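# Planning Next Year's Equipment at Drineo

10th December

The manipulation laboratory at Drineo will submit its equipment request in February. Its operations lead, who prepared the figures, spoke to this bulletin on how the sum was reached.

The largest line is a second pair of hand-held grippers from Gallov, quoted at $3956. "We looked at renting," the operations lead said. "The rental came to $2068 for the season, and at the end we would have owned nothing."

Cables and mounting plates have been listed separately this year. In the previous budget they were folded into general supplies, and the account ran short by $700.
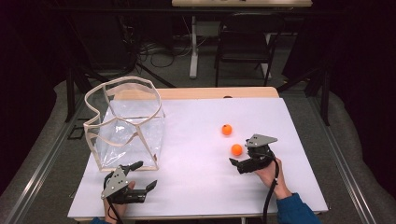 "People ask for the hardware and forget the table it is used over," the operations lead continued. "A ball and a plastic bin cost very little. Boards, stands and floor space do not, and they have to be in the plan from the start."

Drakos also submitted a bid. It was lower – but delivery was set at 11 weeks, and spare fingers were priced only on request. The laboratory has asked for a revised offer.

Scheduling software from Volutia was left out. "We can keep a shared calendar for another year," the operations lead said. "I would rather see that money held for repairs." The request now goes to the finance office for review.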